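About Remwood

Remwood is a home packing and tidying service. Small crew, two vans, one very full shed. We started in June with a borrowed trolley and a phone number on the noticeboard at the shops, and we've been flat out ever since. 194 homes so far.

What we do

Living rooms mostly, if we're truthful about the bookings. Also linen cupboards, spare rooms, garages (ask first, garages are quoted separately). We sort, bag, box, label and put back. If you're moving we pack the lot and unpack at the other end. If you're staying put we get the floor back and leave you with a list of what went where.

Viera Zeman runs the bookings and does the walk-throughs. Roman Dudek and Tuulikki Laitinen are on the floor most days. Waldemar Wieczorek drives, lifts, and does the flat-pack. Four of us, plus Viera's sister in school holidays.

How a living room goes

Soft stuff first. Cushions, throws, anything stripy that lives on the couch and nobody can remember buying. It goes in clear bags so you can see what you've got without opening every one. Then the small gear — lids, remotes, chargers, mics, the bits that come off other bits. Those get a tub each and a label, and the label says the room and not just "misc". We've all moved house with nine boxes of misc.
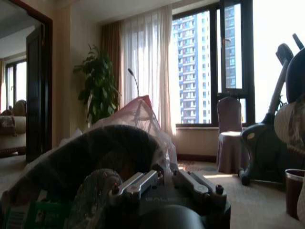 Plants stay where they are until the end, then travel upright in the front van. Curtains and sheers we leave hanging unless you tell us otherwise. If they're coming with you, take a photo of the hooks before we start, saves an argument later. Carpet gets a vaccum once the floor's clear, included in the price.

We don't throw anything out without asking. There's a maybe pile, and you go through it with Tuulikki over a cuppa. She's quick but she won't rush you.

Bags and boxes

2,037 boxes bought since we opened, a fair few of them used more than once. Bags come back to us too if they're still in good nick, just leave them folded by the door and Waldemar will grab them next time he's past. We get our tubs from Durell. The tape is whatever's on special, apart from the Jasińska account where they like the paper kind and fair enough.

Prices and that

Minimum booking 3 hours. Two people on every job. Quote is done at the walk-through and doesn't change unless the job does — extra rooms, stairs you forgot to mention, a piano. Cancellations fine up to 5 pm the arvo before.

We cover the town and out as far as Zorer Road. Further than that, ring and ask, it depends on the van.

Getting in touch

Phone is best, before 8 am or after 3. Emails get answered at night so please dont worry if its slow. Leave your suburb, how many rooms, and whether there's parking out front. Viera will ring you back.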